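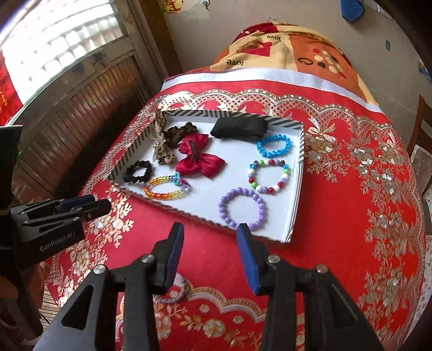
Segmenting bimanual tray demonstrations by item: result and request for comment

Forum: Manipulation Methods > Data Collection and Training
Started by: c_dogbe

c_dogbe
Moderator, Trisent group

The Trisent group has completed its September comparison of two ways of preparing demonstrations made with hand-held grippers. We are posting the result before the report is closed so that members may raise objections.

The task is the transfer of small personal items between a shallow tray and the tablecloth around it. The set includes beaded bracelets, scrunchies, and hair bows. The operator works with a gripper in each hand and chooses the order of items freely. We recorded 600 demonstrations in furnished homes and trained two policies on the same recordings. The first policy received each demonstration whole. The second received the demonstration divided at every release, so that one segment covers one item.

On the evaluation robot, the whole-demonstration policy cleared the tray in 2 of 21 trials. The segmented policy cleared it in 18 of 21. Training time and network size were held equal.

Comments on the method are welcome through the end of the month.

behrouz_k
Member

Thank you for sharing this ahead of the report. I have a concern about the comparison. Dividing at each release gives the second policy information that the first does not have, namely where one item ends and the next begins. The gain may come from that label alone. At Prenama we saw a similar jump when we added a simple progress signal to whole demonstrations and made no cuts at all.

Was any such control run?

c_dogbe
Moderator, Trisent group

No. A progress signal was considered at the planning stage and was left out for lack of robot time. Mr. Kordestani's point is accepted and will be listed under limitations.

i.hinrichs
Member

I would like to ask how a release is defined. With rigid objects, the finger opening is a good enough marker. Fabric is another matter. A scrunchie can stay caught on a pad after the fingers open, and operators often close and open a second time to shake it free. Under a rule based only on opening width, that becomes two segments, and the second one contains no useful grasp.

hatem.kabbaj
Annotation lead, Trisent group

Ms. Hinrichs has described the main difficulty correctly. The rule in use has two conditions. The fingers must open past a set width, and the gripper must then move away from the item by a set distance. If the second condition is not met, the segment stays open.

Dark folded fabric gave our annotators the most work. Held between the blue pads, a soft black item hangs down toward the tray, and it can be hard to say from the video whether its lower edge has touched the tray floor.

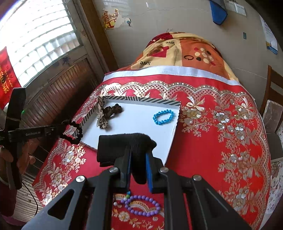
Annotators were told not to guess at contact. They mark the release by finger motion and record contact as unknown. Segments marked unknown were kept in training. We removed them in a separate run and saw no change worth reporting, although that run used fewer trials than the main one.

Beads raised a different question. A bracelet may lie across the tray rim, partly in and partly out. The guide counts such an item as outside the tray for scoring purposes. I understand that other groups score it the other way.

i.hinrichs
Member

We do score it the other way at Sirinthorpe. Our scoring sheet counts an item as in the tray when any part of it rests on the floor of the tray. I would not compare success rates between the two groups until this is settled.

anas_bensaid
Member

I disagree with the emphasis on scoring. Both policies were judged by the same rule, and the gap between them is large. A different rim rule would move a few trials at most. The missing control raised by behrouz_k is the more serious matter, and I would ask that the report not use the word "segmentation" in its title until the control has been run.

behrouz_k
Member

I support that request. We can supply our progress signal code for the purpose. It needs only the time stamps that the annotation already produces.

c_dogbe
Moderator, Trisent group

The offer is accepted with thanks. The title will be changed to "Item-level preparation of tray demonstrations." Robot time for the control has been requested, and the trial count will match the main comparison. Ms. Hinrichs, please send the Sirinthorpe scoring sheet to Mr. Kabbaj so that both rules can be applied to the existing trial videos.

hatem.kabbaj
Annotation lead, Trisent group

Sheet received. Rescoring will begin with the bracelet trials.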